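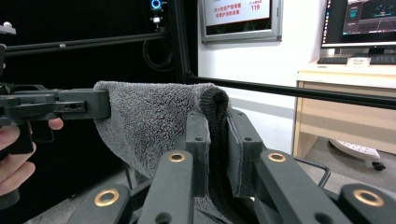
그림 1. 회색 테리 타월. 접힌 부분의 가장자리에 짙은 색 단이 보인다.

## 4주차 강의 노트: 테리 직물의 구조와 타월 접기

과목: 생활섬유관리 실습 / 담당: Kaisu Kauppinen
배포일: 23/03/2026

### 1. 테리 직물의 구조

테리 직물은 바탕 경사, 파일 경사, 위사의 세 계열 실로 구성된다. 파일 경사는 바탕 경사보다 장력을 낮게 걸어 공급하며, 바디침 때 밀려 올라가 표면에 고리(루프)를 형성한다. 고리가 양면에 있으면 양면 테리, 한쪽에만 있으면 단면 테리로 분류한다.

고리의 역할은 표면적 확보이다. 같은 면적의 평직물에 비해 물과 닿는 섬유의 양이 많고, 고리 사이의 공간에도 물이 머문다. 고리가 길수록 흡수량은 늘지만 건조 시간이 길어지고 올 걸림이 생기기 쉽다.

용어 정리:

- **파일 높이**: 바탕 조직 면에서 고리 끝까지의 거리
- **단(헴)**: 가장자리 풀림을 막기 위해 마무리한 부분
- **보더**: 고리를 만들지 않거나 조직을 달리한 띠
- **평량**: 단위 면적당 질량(g/m²)

색이 섞인 멜란지풍 타월은 오염과 음영의 구별이 어렵다. 검사할 때는 평평하게 펴고 조명을 비스듬히 준다.

### 2. 접힘 부위의 두께

테리 직물은 접힌 자리에서 날카로운 주름이 생기지 않고 둥글게 부푼다. 안쪽 고리끼리 맞닿아 굽힘 반경을 키우기 때문이다. 이번 실습의 기준 시료는 평량 300 g/m²이며, 두 번 이상 접은 뒤에는 모서리를 손으로 눌러 공기를 뺀다.

단은 본체와 조직이 달라 수축률에서도 차이가 난다. 세탁 후 단이 본체보다 많이 줄면 가장자리가 물결 모양으로 울고, 반대로 본체가 많이 줄면 단이 늘어져 바깥으로 말린다. 두 경우 모두 접기 전에 단을 길이 방향으로 당겨 편다.

### 3. 접기 절차

1. 타월의 한쪽 짧은 변에서 양 모서리를 잡고 들어 올린다. 잡는 위치는 단 위로 한다. 고리만 잡으면 올이 빠진다.
2. 가볍게 털어 고리를 세운다.
3. 짧은 변끼리 맞대어 반으로 접는다. 좌우 단의 어긋남을 확인한다.

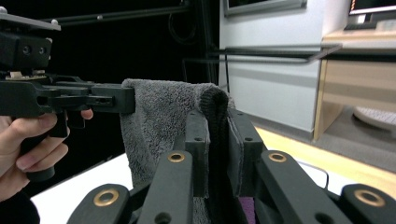 4. 늘어진 쪽의 무게로 접힘선이 이동할 수 있으므로, 작업대에 내려놓을 때는 아래쪽부터 닿게 한다.
5. 접힘선이 왼쪽에 오도록 놓고 같은 방향으로 한 번 더 접는다.
6. 단이 안쪽으로 들어가고 둥근 접힘선이 선반 앞쪽을 향하도록 쌓는다.

공중에서 접는 방식은 작업 면적이 작다는 장점이 있으나 단 맞춤의 정확도가 떨어진다. 긴 타월은 작업대 위에서 접는다.

### 4. 측정과 기록

접은 시료의 폭은 46 cm를 기준으로 하고, 허용 오차는 2 cm로 한다. 폭은 접힘선에서 반대쪽 가장자리까지 직각으로 잰다. 누르지 않은 상태의 높이를 먼저 적고, 손으로 누른 뒤의 높이를 다음 칸에 적는다.

| 항목 | 단위 | 비고 |
|---|---|---|
| 폭 | cm | 중앙부에서 측정 |
| 높이(누르기 전) | mm | 접힘선 쪽 |
| 높이(누른 후) | mm | 같은 위치 |
| 단 어긋남 | mm | 좌우 중 큰 값 |

### 5. 과제

Indcombe 시료와 Kereama 시료를 각각 세 번씩 접어 위 표를 작성한다. 단 어긋남이 큰 시료는 원인이 접기에 있는지 수축에 있는지 구분하여 적는다. 보고서는 Keegan Dunstan 조교에게 제출한다. 세탁 반복에 따른 파일 높이 변화는 6주차에 다룬다.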